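3.2 Vessels, and what people do with a table that is nearly bare

We came to the question of vessels rather slowly, and by way of coffee. In the first round of visits to the shared kitchen at Pilisthorpe, our attention was on talk: who offered a drink to whom, in what words, and how long it took for the offer to be accepted or politely waved away. Only when we sat down together with the material in July did Osaze Bako point out that a good deal of the offering was being done without any words at all, by means of a cup set down in a certain place with its handle turned a certain way. After that it was hard for any of us to see a mug on a table as simply a mug on a table, and our families have been very patient about it.

In what follows we borrow the term "standing offer" from our earlier work on the Kenden households, and we use it for any arrangement of vessels that a newcomer to the room can read as an invitation, whether or not the person who made the arrangement is still nearby. A standing offer can be very modest indeed. The one in Figure 4 consists of a mug and a cup of small dark pieces, placed toward the far side of the table, with a great deal of clear surface left in front of them.

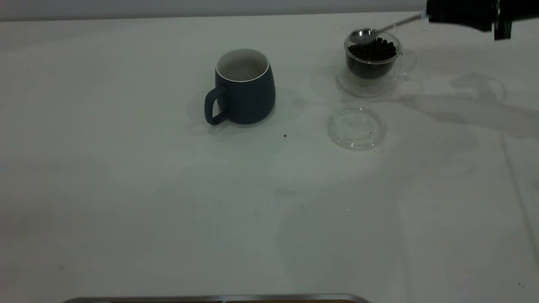
Figure 4(a). Mug and filled glass cup, with the near part of the tabletop left clear.

We showed this arrangement to 146 participants and asked them to tell us, in whatever words they liked, what they would do if they walked in and found it. The answers were generous and often wandered off into stories about grandparents and office kitchens (we have kept all of these, and hope to do them justice in a separate paper). What struck us most was how firmly people assigned a job to each vessel. The dark blue mug was spoken of as belonging to a drinker, even by those who could not say who that might be. The glass cup was spoken of as a store, or a display, or in one happy phrase "the pantry end of the table." Very few participants proposed drinking from the glass, although they agreed readily enough that it was a cup and that in their own homes they might well drink from one like it.

It seems to us that two things are at work, and we would not want to lean too heavily on either. One is plain occupancy: a cup with something piled in it is already busy. The other has to do with seeing in. A clear wall lets the contents announce themselves from across the room, while a mug keeps its business to itself until you are close enough to look over the rim. Sombat Somboon, who coded the Paisan interviews, found much the same division there between clear jars and painted bowls, and we have taken over his coding scheme with only small changes.

The second arrangement has the spoon on the lid, and with them a good deal more disagreement. The glass cup holds dark roasted coffee beans, nearly to the top, and the round glass lid lies flat on the table nearer the front, with the bowl of the spoon resting over it.
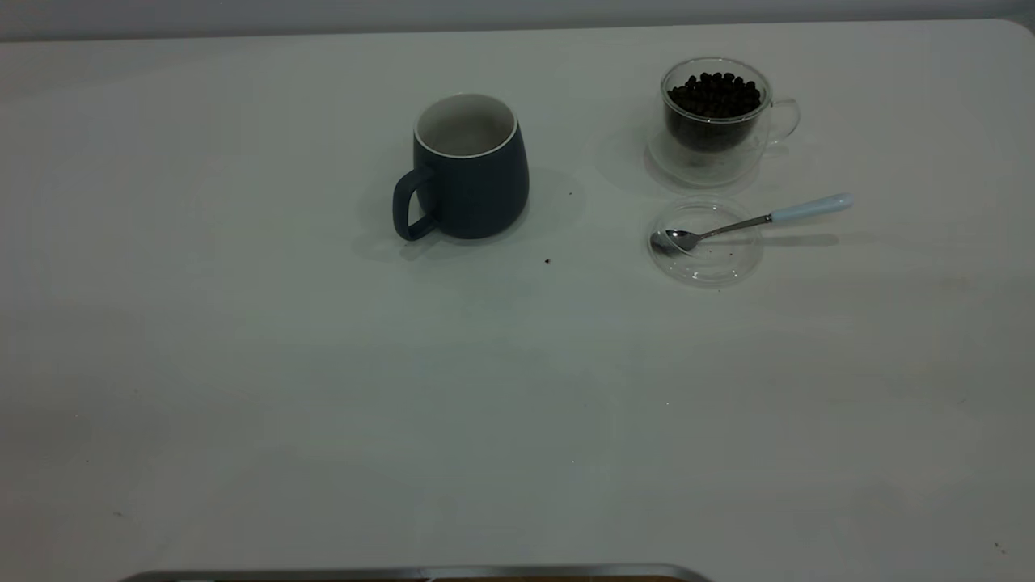
Figure 4(b). Mug, cup of coffee beans, and glass lid with spoon.

Where the first arrangement had been read as something kept or set out, this one was mostly read as something under way. Participants began to use verbs. They scooped, measured, ground and, in a few cases, tidied up, and it is worth saying that they did so in both directions, some taking the spoon as a sign that the work was about to begin and others that it had lately been finished. We don't think the arrangement itself can settle the question, and we were rather pleased that it couldn't. The lid turned out to matter less than we had supposed. Several people passed over it altogether on first viewing and only mentioned it when asked what the spoon was resting on, at which point a lively discussion tended to follow about whether one ought to use a lid as a spoon rest.

Responses to both arrangements were sorted under the headings listed in Section 2.4, and the handling of mixed answers is taken up in Section 5.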